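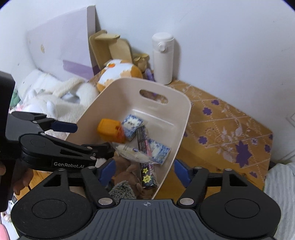

[girneswood-civic] Re: Anyone else hearing she might run for county commission?

Print this message | E-mail this message

From: Hüsnü Toprak
To: girneswood-civic
Date: February 2018

İlker Demirtaş wrote:

> I keep hearing that Councilwoman Aydoğan is calling people up and
> down the valley, asking what they would think of her getting into
> the District 2 race. My neighbor got a call, and so did a fellow I
> used to bowl with. Does anybody know if this is serious or just the
> usual winter talk? And if she does run, what happens to her council
> seat? I thought she told the Listel paper last fall that she was
> staying put. I like her, but I'd hate to see us lose the one person
> up there who reads the whole budget.
>
> İlker

İlker, I got a call too! It was after supper and I nearly didn't pick up because I didn't know the number, and then there she was, asking me how the Stevemik Road people felt about the sewer bonds. We talked for a good long while. She did most of the asking. She wanted to know which precincts had turned out for the library vote, who still puts up yard signs, whether folks on the east side would hold the parking meter business against her (yes, a few of them will, and I told her so). Those are not the questions of somebody who is staying put.

Now, she did not say she was running. I want to be fair about that. I asked her straight out and she laughed and said she had until the filing deadline to make up her mind and that her family got a vote too. But I have been following local races in this county since I was stuffing envelopes for my uncle, and I'd put money on it. I can't remember the last time I was this excited about a commission race - usually we're lucky if there are two names on the ballot and one of them has moved away.

On your question about the council seat: as I understand the charter, she does not have to give it up just to file. She would only resign if she won, and then the council appoints somebody until the next regular election. If anyone on the list has the charter handy, please check me on this, as they rewrote that section a while back and I may be remembering the old one.

Filing itself is not hard. She needs 300 good signatures from registered voters living in the district, and the clerk's office throws out more than you would think for bad addresses and people who signed twice. When I helped with the last commission petition we turned in 394 and I still didn't sleep until the clerk called back. So if she does go, she'll want people out with clipboards early, and I for one already have my comfortable shoes picked out.

What I like about this, whoever you end up voting for, is that the incumbent would have to come and talk to us. When did he last hold a meeting on our side of the river? I went to the one at the Listel grange and it was mostly about the fairgrounds lease, and by the time they got to questions half the room had gone home to let their dogs out. A real primary in May would mean a debate, maybe two, and somebody would finally have to give a straight answer on the bridge.

I know some of you are for him and that's fine, he was very good on the flood money and I said so at the time. Please write in and make his case. I would much sooner read it here than hear it secondhand at the hardware store.

One more thing, and then I'll let everybody get back to their evening. The deadline to change your party registration comes well before the primary, and every time there's somebody on this list who finds out too late (last time it was my own brother-in-law, who had moved from Listel and never sent in the card). It's one page and you can drop it in the box outside the clerk's door after hours.

İlker, did your bowling friend say what she asked him? I'm dying to know if it was the sewer bonds again.

Hüsnü
Stevemik Road

Recent messages in this list:

- Sewer bonds: what the second reading changed
- Re: Re: Bridge closure, which lane?
- Poll workers wanted for the primary
- Notes from the Listel grange meeting
- Re: Yard sign rules on county right-of-way

Contact the list owner | Copyright remains with the authors of each message | Back to top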